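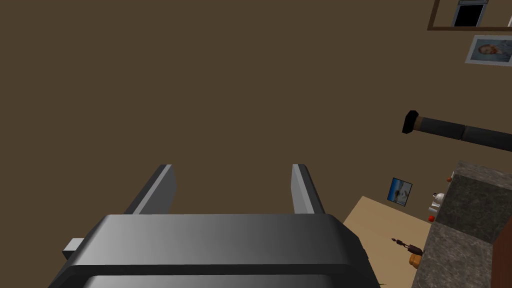
Brenton Releases Results of Simulated Gripper Comparison

Parallel-finger model and two alternatives tested in a virtual kitchen ahead of hardware purchase

Sunday, September 15, 2024

Brenton, the household automation group, today published the results of a comparison of three robot grippers carried out entirely in simulation. The study was conducted with Skivska, which supplied the simulation software, and covered a two-finger parallel gripper, a three-finger adaptive gripper and a suction tool.

Each gripper was attached to the same simulated arm and given 100 attempts at each of 42 pick-and-place tasks in a rendered kitchen. The tasks called for the arm to approach an object on or near a counter, close on it, lift it and set it down in a marked location. Starting positions were changed between attempts, and all three grippers received the same set of starting positions.

The parallel gripper recorded the highest overall completion rate and was the most consistent on small round objects and thin-handled utensils. The adaptive gripper did better on wide bowls and on objects lying on their sides. The suction tool was the fastest of the three on flat packaging but could not complete most of the utensil tasks.

"Our purchasing decisions have usually been made on the basis of data sheets and a short loan period," said Regula Prantl, head of evaluation at Brenton. "This comparison gave us a common set of tasks and a record of every attempt, including the failed ones."

The study also examined the position of the wrist camera. A view from just behind the gripper, with both fingers visible, produced fewer missed grasps than a view from the side of the wrist. The difference was greatest when the wrist was tilted during the approach. Brenton will use the rear position in its next round of work.

"Simulation does not settle questions of wear, cable routing or surface friction," said Cillian Madigan, who directed the work for Skivska. "Those will be measured on the physical units."

Physical trials of the parallel and adaptive grippers are scheduled to begin in April at Brenton's Sheehan laboratory. The suction tool will not be included in that phase. The trials will repeat 60 of the recorded starting positions for each selected task and will use the same control software.

The task definitions, scoring rules and attempt logs are available on request to universities and equipment manufacturers.

Media contact: Kirsten Kvaran, Communications Office, Brenton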